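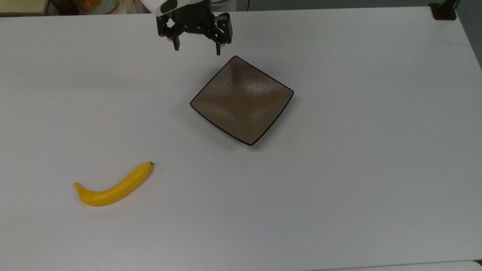 Stud backs that won't stay on

Jewelry Help > Earrings > Fit and Comfort

Marjorie Whiteley
My daughter gave me a pair of Drosine drop studs for my birthday back in May, and I love them to bits, but the left butterfly back works loose every single time I wear a scarf (and I wear a scarf most days!). I've found it down my collar twice now. Is there a back that grips better, or should I take them to a jeweler? They cost $40, so I don't want to spend a fortune.

Mererid Gwynne
Oh, I do sympathize, I lost one of my grandmother's that way. Take the back off and very gently squeeze the two little curls toward each other with flat pliers, then try it on the post again. If it still slides, get the wide disc kind with a silicone middle. They hold a heavier drop upright too, so you get two fixes in one. I bought a bag of 18 and keep spares in my purse. 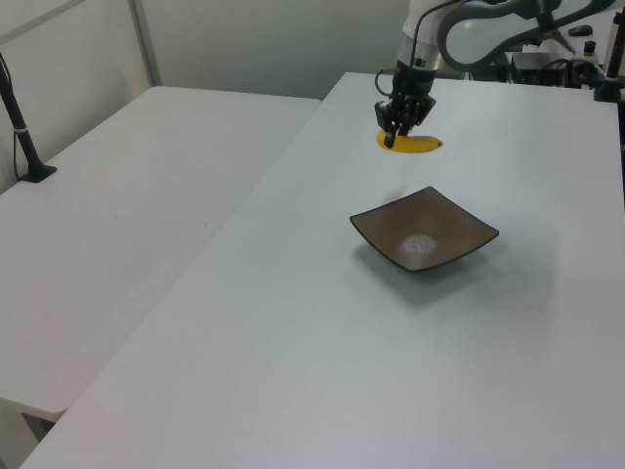 Banana and square brown dish on a white table

Elis Morris
screw backs. never lost one

Print this page | E-mail to a friend

Contact us | Copyright Mernley Jewelry Help | Back to top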